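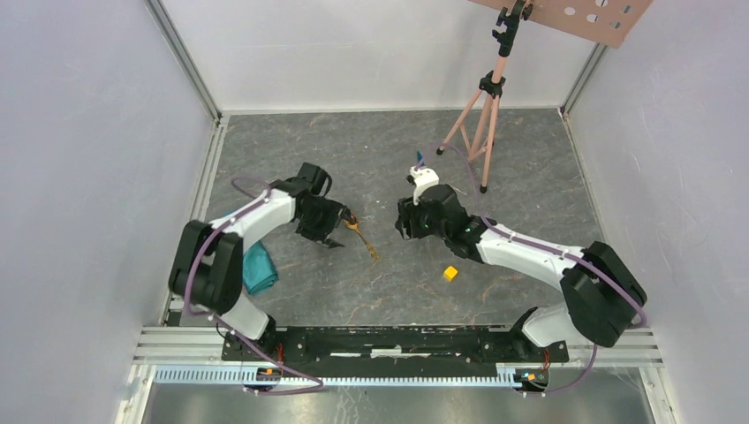 灰色の石目調の台と、その上に置かれた金色の鍵

サッカークラブの練習場見学会と聞いて、過度な期待はしないことにしている。今回のチミェレフスカ（Chmielewska）もそうだった。案内状には「若手育成の最前線」とあったが、最初の40分近くはスポンサーのボディコ（Bodico）の紹介映像で終わった。

参加者は29人。クラブハウスから第2グラウンドまで歩き、芝の説明を受ける。昨季は負傷者が続出し、その原因を硬いピッチに求める声が多かった。クラブは張り替えで解決したと言う。けが人が減ったのかと尋ねると、「感触は良い」という返事だった。感触なら昨年も良かったはずだ。
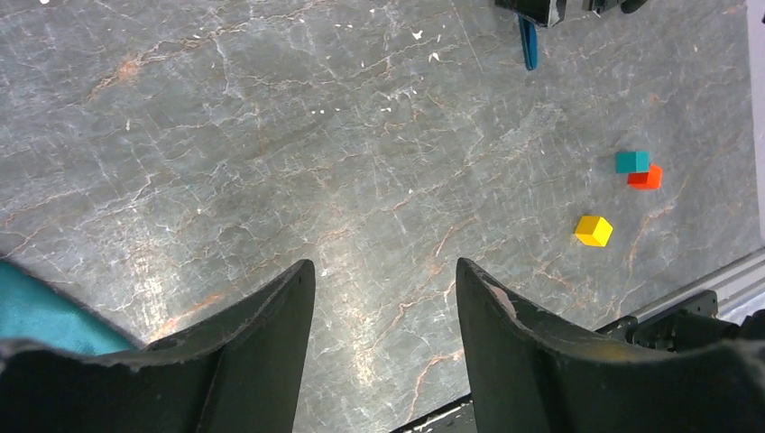 ハナネ・ベルハジ（Hanane Belhaj）
地域スポーツ担当記者

午後は紅白戦の公開。売り物は選手の走行データを集めるケデックス（Kedex）という仕組みで、壁の画面に数字が次々に出る。右サイドバックの高速走行は前半だけで733メートル、対面のウイングは660メートル。担当者はこの差を「守備意識の表れ」と説明した。見ていた限り、サイドバックは裏を取られては戻っていた。長く走らされただけではないのか。

育成責任者のシャイマア・ヘガジー（Shaimaa Hegazy）氏の話は、まだ聞く価値があった。今季トップチームに上げたのは4人。「全員が残れるとは思っていません。9月に2人は貸し出すことになるでしょう」。宣伝文句の並ぶ一日で、都合の悪い見通しが出たのはこの場面くらいである。ただし貸出先として名前の挙がったプレルンスカ（Plernska）は監督が代わったばかりで、出場時間の約束は取れていないという。

質疑は15分で打ち切られた。年間席の値上げについて手を挙げた人が後ろに3人いたが、指名されなかった。土産にマフラーとボディコの割引券をもらった。割引券の期限は8/15/25。開幕前の2試合はいずれもアウェーで、会場の売店で使うなら練習試合の日に出直すしかない。

駐車場から第2グラウンドまでは坂道が続く。次回行く人は歩きやすい靴で。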